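Istis Robotics Club: Notes on the Summer Term Project

18 Jul 2023

The summer term of the Istis student robotics club has now closed, and it falls to me, as the member responsible for the written record, to set out what was undertaken and what remains to be done. A formal report has been submitted to the department. The present post is more personal in character and is intended for prospective members, for former members who continue to follow our work, and for the other clubs that took part in the Meléndez student competition in February.

Members will recall that our entry to that competition placed lower than had been hoped. The judges' remarks were fair. Our system was able to pick up and set down solid blocks with good reliability, but it performed poorly whenever an object had a lid, a hinge or a part that had to be held steady while another part was moved. It was therefore agreed at the first meeting of the term that the club would devote itself to tasks requiring two arms, and that no other project would be started until this one had been brought to a reasonable standard.

The project was given the name Dida. Its aim is modest. A member guides the arms through a task a number of times, the movements are recorded, and a control program is then trained on the recordings. The club set itself a target of 200 recorded attempts for each task before any training was to begin.

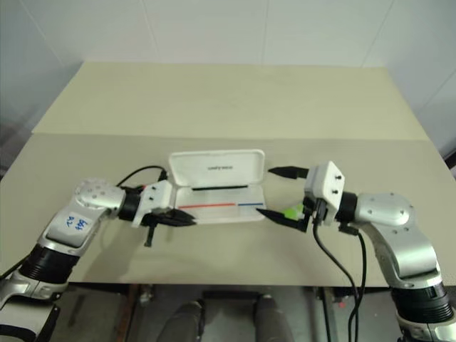

The choice of objects occupied more of our time than had been expected. Several proposals were put forward, including jars, envelopes and a toolbox, and each was discussed on its merits. We settled on ordinary household items, on the grounds that they are cheap to replace and that any other club may obtain something similar if it wishes to compare results. An open white case with an upright lid, such as the one placed between the two arms, has proved a demanding subject. It is light, and pale plastic against a pale tabletop offers the cameras very little contrast. The red and blue lines towards the front of the tray are of considerable help in this respect, and the members who review the recordings have asked that objects with some strong colour be preferred in future. The printed text on the lid is too small to be of use for the same purpose.

A further decision concerned the position of the arms at the start of each attempt. In the early sessions this was left to the judgement of the member at the controls, and the recordings differed widely as a result. A written starting procedure was adopted from the third week. It has been followed with care, and I should like to record my thanks to the first-year members, who drafted it and then revised it twice without complaint.

Sessions were limited to 60 minutes. This rule was not popular at first. Concentration does decline, however, and attempts made late in a long session were more often rejected on review. Those who wished to continue were asked to hand over the controls and to take a turn at labelling instead.

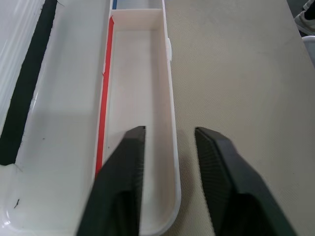

The view between the ridged gripper fingers, over the narrow tray.

The recordings made close to the fingers deserve separate mention. Some members questioned whether they justified the additional storage, which the club obtains through a shared account with Pludia and must manage within a fixed allowance. After discussion it was agreed to retain them. A general view of the table gives the position of an object well enough, but it gives little information about thin walls and small tabs, and it is with such details that the gripper most often has difficulty. The matter will be looked at again once the first training results are available.

As to progress, the target of 200 attempts has been met for the first task and about half met for the second. Training on the first will begin when the department's computers become free over the summer. No results are claimed at this stage, and readers are asked not to infer any.

The club will meet again in the second week of the autumn term. New members are welcome from all courses, and no previous experience of programming is required. Those who are interested are asked to read the safety notes on the club page beforehand and to wear closed shoes. Former members who still hold keys to the equipment cupboard are kindly requested to return them to the department office.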